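Trindby Home Forum > Lofts, landings and awkward rooms
Thread: Desk space on a mezzanine - railing side or wall side?

marlies_k
Posted May 3, 2019

Hello all, long-time reader and very occasional poster. We've finally got the upper floor of our place in Ornstead cleared out and I'm itching to turn it into a proper place to work. It's bright up there, with white walls and black metal railing along the edge, and at the moment I have office chairs and a great many opinions but no decision.

My question is where the desks ought to go. My heart says railing side, because I do love looking out at the green. My other half (who has put up with a lot of talk about this, bless him) says wall side, so that pens and cups don't go over the edge on to whoever is having breakfast. The clear strip I've got along the railing is 62 inches deep, and I was hoping for a desk and a bit of shelving. Has anyone lived with either arrangement for a good long while?

Marlies 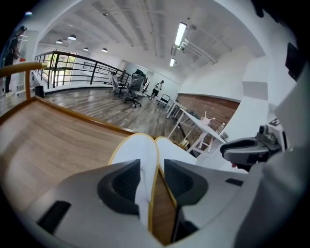
Can office chairs be used on a wooden floor without a mat?
They can, so long as the castors are the soft kind meant for hard floors and you sweep up grit before it gets under them.

SenthilN
Reply

Lovely bright room, Marlies, and I'm rather envious of the trees. I'd go wall side myself. We had a desk against the railing in our last house and I spent two winters fishing paper clips out of the sofa below. The light was marvellous in the morning, I'll give it that, but by the afternoon I couldn't see my screen and ended up working with a tea towel pegged over the top of it.

Keep the wooden handrail clear too, whatever you do. Ours turned into a coat rack within a week.

nandini.marar
Reply

I'm going to disagree with Senthil, with great affection. Railing side every time! I've had mine there since we moved in and it has made such a difference to how I feel on a grey Monday. The trick is to buy a desk with a raised back edge - mine is the Bhat one, the plain one with the little lip - and nothing rolls off. For glare, turn the desk sideways so the window is at your shoulder.

What I would say is be careful with the chair. Where you've got a change of level in the floor you want to be sure you can't roll back over it while you're on the telephone. I speak as somebody who has done so, in slippers, holding soup.

SenthilN
Reply

A sideways desk eats the whole walkway though, Nandini. She's got 62 inches. Take off a desk and a chair and you're squeezing past with your tummy in.

nandini.marar
Reply

Depends on the desk! Mine is only 600 mm deep and we get by with no squeezing at all. I do agree it wouldn't suit two people both sideways.

Lavanya C
Reply

Could you do one of each? Put the person who makes the most mess against the wall and the tidy one by the window. That's how my sister and I have shared a room for work and it has kept the peace for 3 years, more or less.

Also, do get a small bin for each desk. A single one by the post at the top is all very well, but you'll not walk over to it every time you sharpen a pencil, and then you have a little heap on the desk by teatime. I got mine from Britard and they're nothing special, they just tuck in nicely under the drawers.

marlies_k
Reply

Oh, these are all so helpful, thank you. Lavanya, I'm afraid I am the messy one, so by your rule I lose the trees. I shall have to think about whether I can reform.

Nandini, could you measure how high the lip on your desk is? I've a feeling the one I was looking at is nearly flat.

nandini.marar
Reply

Will do when I'm home this evening. From memory it's about as tall as my thumb is wide.

Mani_Naidu
Reply

Before you buy anything, put the chairs where you think the desks will be and sit in them for a few evenings. We chalked out the desk tops as well, and changed our minds twice. If it's still undecided in June I'd come down on Senthil's side, but he's my brother so I would be letting the family down otherwise.

marlies_k
Reply

Chairs are going by the railing tonight, and I'm off to find some chalk. Will report back once I've sat there with a cup of tea and a few loose paper clips.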